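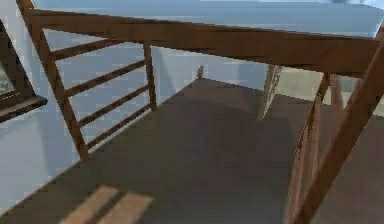
How long does it take to stop a staircase from creaking?

Eleven weekends, if you do it the way I did, and it will still creak.

I should say that I never minded the noise for the first two years. We bought the house in Batetdale in March, when the heating was on and everything had shrunk to a reasonable size, and the stairs were quiet as a library. Then summer came and the whole flight started talking. Going up to bed sounded like somebody sitting down slowly in a wicker chair, over and over. Coming down for a glass of water at 3 a.m. woke the dog, who woke everyone else, who wanted to know why I couldn't drink water from the bathroom like a normal person.

So I read up. The internet is very sure about stairs. A creak is wood rubbing on wood, or wood rubbing on a nail, and all you have to do is find out where and make it stop. One site said talcum powder. You puff it into the gap where the tread meets the riser, walk up and down a few times, and the squeak goes away. I used most of a bottle. The squeak stayed and the hallway smelled like a baby shower until the leaves turned. I also left white footprints on the landing carpet, which I was asked about.

Next came screws. I went over to the hardware store in Oltovthorpe, where the man at the counter asked what kind of stairs I had, and I said "the going up kind," and he did not laugh, and I don't blame him. He sold me a kit of breakaway screws made by an outfit called Clomier. You drive them down through the tread into the wood underneath, snap off the heads, and fill the tiny holes. The box says the repair is invisible. Mine is visible from the street. I missed the stringer on the first four tries and put a row of holes through the sixth step that looks like something with very small, very even teeth lives under there.

To be fair to Clomier, the screws that did hit wood worked. The sixth step went silent, and I stood on it for a while feeling like a king. Then I stepped up to the seventh, which had never made a sound in its life, and it let out a noise like a goose.

I have a theory now that a staircase has a fixed amount of creak in it, and all you can do is push it around. My wife has a theory that I should have started at the bottom and worked up. We haven't tested either one.

After that I got into the closet under the stairs, which meant taking everything out of the closet under the stairs. If you have one of these, you know. We had two vacuum cleaners, neither of which we use, and a box marked KITCHEN that we hadn't opened since the move and apparently hadn't needed to cook anything. Once I was in there with a flashlight I could see the glue blocks, the little wooden corners that are supposed to hold the step and the riser together. Several had let go. One fell on my head when I looked at it.

Gluing blocks is the only part of this I'd recommend. It's quiet, it's cheap, and you get to lie on your back and not answer when people call you. I scraped off the old glue, put on new, pressed each block up until my thumbs hurt, and ran a screw through it. It took three weekends. The middle of the flight is much better now. The dog has slept through two of my last three trips for water.

I did add up the receipts, which was a mistake. Glue, screws, a second drill after I dropped the first one, filler in a color called Issa Brown that matches nothing we own, and replacement talcum powder for the bathroom. It comes to $494. A carpenter in town had offered to do the whole job for less than that back when I first asked, and I told him no thanks, it looked simple.

What's left is the top step. It creaks on the left side if you're heading down and on the right side if you're heading up, and there's no getting at it from the closet because the ceiling closes off too soon. I've learned to take it in one long stride with a hand on the rail. Guests have not learned this. My mother-in-law visits next month and she's an early riser, so I've been looking at that kit again. There are still a few screws in the box.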